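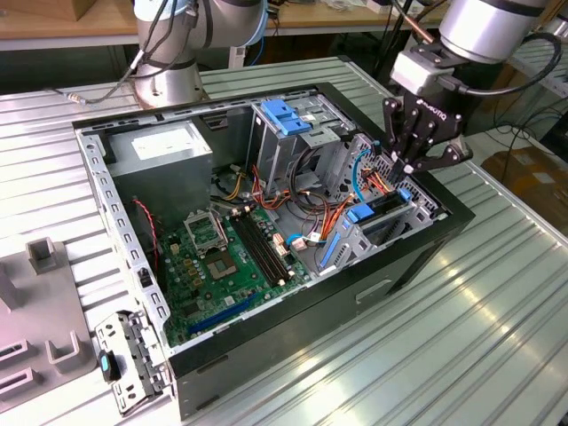 Lid off: an old desktop tower on its side, with the processor socket open.

Well, I finally got round to writing up the tower, after promising it back in January! I do love these older office cases — blue plastic latches all over the place, so you can get at the drives without hunting for the right screwdriver. My tip for anyone having a go at home is to lay the case flat and take a photo of the power leads before you pull anything (I never do, and I always regret it). And please keep your fingers off the gold contacts in the socket. Donnie Guthrie has put 2 spare memory sticks by for the next session in Tronisthorpe, so bring your own tired old machine along and we'll have a rummage. Tea's on me.

Print this item | E-mail to a friend

Recent items
Sorting the cable drawer
Doltora printers: worth mending?
Notes from the Hollis swap table

We use cookies to remember your settings. OK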